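Fistari Flash Trigger – Set-Up Guide
Section 2: Pairing the trigger and taking test shots

By Baldur Juhl. Updated December
Filed under: Guides, Lighting, Off-camera flash

We use cookies to remember your settings and to see which pages are read. Accept | Manage choices

Read Section 1 first if you have not yet fitted the batteries. The transmitter and the receiver each take two AAA cells.

1. Switch off the camera and the flash.
2. Slide the transmitter into the camera's hot shoe until it stops, then tighten the locking ring by hand.
3. Fit the flash to the receiver and lock it in the same way.
4. Turn on the receiver, then the flash, then the transmitter, and last of all the camera.
5. Hold the PAIR button on the receiver until the lamp blinks green, then press PAIR once on the transmitter. Both lamps stay green when the units are paired.

Caution: Do not force the ring. If it will not turn, take the unit out and check the shoe for grit.
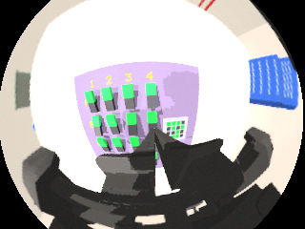

6. Set both units to the same channel. If another photographer is using Fistari triggers in the same room, agree on different channels before you begin.
7. Put the camera in manual mode. Choose a shutter speed of 1/125 and the lowest ISO you have.
8. Set the flash to manual at a quarter power and press TEST on the transmitter. The flash should fire.
9. Take a picture. If it is too bright, lower the flash power one step at a time – leave the shutter speed alone for now.

Note: A dark band along one edge of the picture means the shutter speed is too fast for your camera. Go down one step and try again.

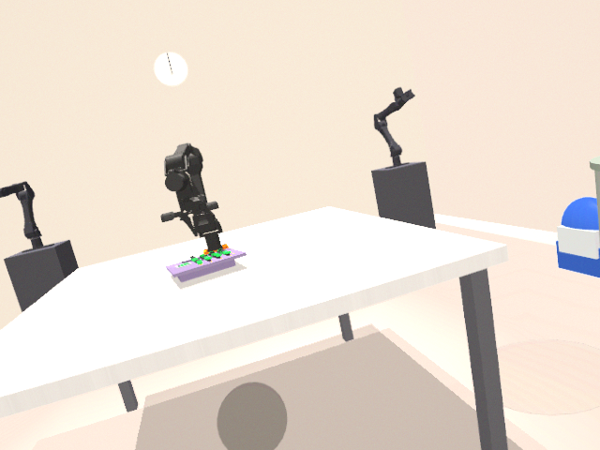 Robot arm with green and orange pieces on a purple tray.

10. When the exposure looks right, move the flash to where you want it. The trigger works at up to 500 feet outdoors, less through walls.
11. Take two or three more frames from the new position and adjust the power if needed.

Caution: Let the flash rest after a long run at full power. Never fire it close to anyone's eyes.

If the flash does not fire, check the channel first, then the batteries, then repeat step 5. Some older flashes go to sleep after a few minutes and have to be woken by hand. Turn off the sleep timer in the flash menu if it has one.

Corrections to this section by Catinca Ardeleanu. Section 3 covers groups and using a second receiver.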